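Cell 2, Urnance bench. January, entry opened 09.40.
Present: Y. Tamura, Y. Figueroa.

Purpose: six-month service of the gripper and renewal of the wrist camera bracket. Counter at start of work: 3,280 cycles.

Arm moved to the service position and locked out. Both fingers were removed and the mounting faces wiped down. Two of the 6 mm screws on the left finger were below the specified torque and have been replaced from the Tullar kit. The old screws are in the tray marked for return. No play was found in the slide. Grease applied sparingly, as the Woteo sheet requires.

Bracket fitted by Y. Figueroa. The cable now runs on the outside of the wrist and is tied at two points. The earlier route passed too close to joint 6 and should not be used again.

Power restored at 11.15. Homing completed at the second attempt; the first stopped on a door switch fault, which cleared on reset. The fault is to be reported to Ramanauskas if it recurs.

Wrist camera view checked with the gripper open and the basket on the table.
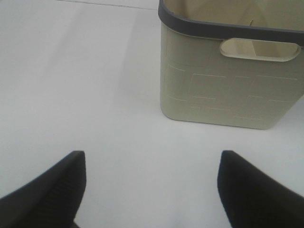 Wrist view after refitting, fingers open, basket at upper right.

Outstanding: hand-eye calibration to be repeated before the cell is released. Spare bracket to be ordered. Y.T.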